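Kendell Robotics Club - Laundry Arm Handbook
Section 4. Setting up the gripper for cloth

This section is for members who already finished Section 3 (homing the arm) and who have the green mark in the training book. Please read all the steps one time before you switch on anything.

What you need
The arm with the two-finger gripper mounted
The club laptop with the Skurnska control program
One T-shirt from the practice box, bright color, no buttons and no zipper
A soft cloth for cleaning the fingertip pads

4.1 Before power

1. Press the red stop button and leave it pressed.
2. Wipe both fingertip pads. Dust from cotton collects on them, and then the shirt slides out.
3. Check with your hand that the fingers move freely. If you feel a scratching, stop and write it in the book.
4. Look at the cables along the arm. They must have enough slack for a full turn of the wrist.

CAUTION: Tie long hair and take off scarves and lanyards. The gripper does not know the difference between a shirt in the task and a shirt on a person.

4.2 Grip settings

1. Release the stop button and start the program. Wait for the message "ready".
2. Open the page Grip and choose the profile CLOTH. Do not use the profile BLOCK, it closes much too hard.
3. Set the force to 14. This is a percent value and not newtons, many new members mix these.
4. Set the closing speed to 60.
5. Set the encoder stop to 2740. If the program shows another number after a restart, type it again and save.

Note: The encoder value is good only for the pads we have now. After a change of pads you must repeat Section 3.6 and write the new value on the label at the base of the arm.

4.3 First pick

1. Hang the shirt from the rail by the shoulders.
2. Open the fingers completely and drive the wrist slowly to the middle of the shirt. Use the small steps on the arrow keys.
3. Stop when the cloth lies between the two pads. It should be slightly gathered there. A flat piece of cloth gives almost nothing to hold.
4. Press Close and keep one hand on the stop button.
5. Look at the wrist camera window on the laptop. You want to see a bunch of cloth between the pads, with folds running away from it.

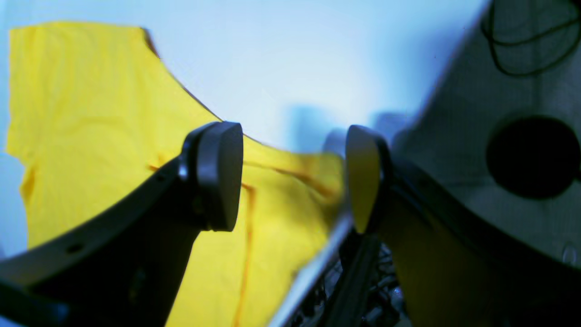
According to Radonjić, the force of 14 is too low for thick cotton and the Tridgate team got better results when they closed two times: one light close, a small pull back, then a second close. We tried it for the whole of April and it is a good method, but it makes each pick slower. For the competition you may choose. For the training test please use the single close, so all members are judged the same.

6. Raise the arm by two small steps and wait. If the cloth stays, raise it by five more.
7. Press Open and let the shirt hang free again. Repeat until you have three good picks one after another.

4.4 If the pick fails

The cloth slips out at once: clean the pads again, then check that the profile is CLOTH.
The fingers close but hold nothing: you are too far from the shirt. Go forward one step and try again.
The program shows error 42: the motor is too warm. Switch off and wait until the next group has finished their turn - do not try to restart it many times.
The shirt is caught at a screw or a joint: press stop, switch off the power, and only then take it out with your hands. Never pull the shirt while the motor is on.

4.5 Closing down

1. Open the fingers and drive the arm to the rest position.
2. Press the stop button, then switch off the power supply.
3. Save your log with your group name and the word "cloth".
4. Fold the shirt and put it back in the practice box. Shirts with holes go in the bag under the bench.

The next section explains how to fold a sleeve with one arm. Your log from 4.3 is needed for it, so please do not delete it.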